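Caring for Vinyl Records at Home
Guidance from the Waltorport Music Library 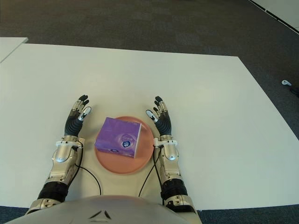
Records should be stored upright, with enough support on either side to keep them from leaning. A shelf holding 81 albums carries considerable weight and should be fixed to a wall stud. Keep the collection away from radiators, sunny windows and damp basements.

Handle each disc by its edge and label only. Before playing, hold a carbon fiber brush lightly against the turning record for two rotations, then draw it toward the outer edge. Paper tissues and kitchen towels should not be used on the grooves.

For a deeper cleaning, use distilled water and a soft, lint-free cloth, and follow the direction of the grooves. Do not wet the label. Stand the disc in a clean dish rack until it is fully dry, and return it to a new inner sleeve. Shellac records must never be cleaned with alcohol.

Check the stylus every month. Dust may be removed with a small, dry stylus brush, moved from back to front. Keep a written note of playing hours so that the stylus can be replaced at the interval given by its maker.

Borrowers who find a scratch or warp in a library record are asked to report it at the front desk when returning the item. Home repair should not be attempted.

Text prepared by Szymon Jasińska, Sound Collections. Revised 6 June 2021.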